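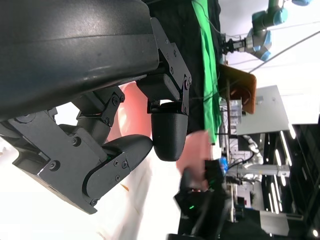
Why is a mean annual rainfall figure of little use on its own when sizing a storm drain?

A drain is sized for the heaviest flow it must carry over a short period. The annual mean says how much rain falls in a year and gives no information on how fast it falls.

Section 4. Rainfall and runoff

4.1 Intensity is depth divided by duration, in millimetres per hour. Short storms tend to have high peak intensity and small total depth. The Clencombe gauge has an annual mean of 814 mm. Bambridge is drier, but its summer storms, mostly in July, are sharper.

4.2 The rational method gives peak flow as

Q = C i A / 360

with Q in cubic metres per second, i in mm per hour and A in hectares. C is the runoff coefficient and has no units. Take i for a storm lasting as long as the time of concentration.

4.3 Worked case. Hukham catchment, A = 4 ha, C = 0.6, i = 30 mm per hour. Q = 0.2 cubic metres per second. Multiply by 1000 for litres per second.

4.4 Limits. The method assumes uniform rain over the whole catchment and a constant C. Do not use it for the 189 ha upper catchment in Problem Sheet 2; use the unit hydrograph from Section 5.

Reading: Turcotte, course notes, chapter on design storms. The Taşdemir tables are needed for the problem class.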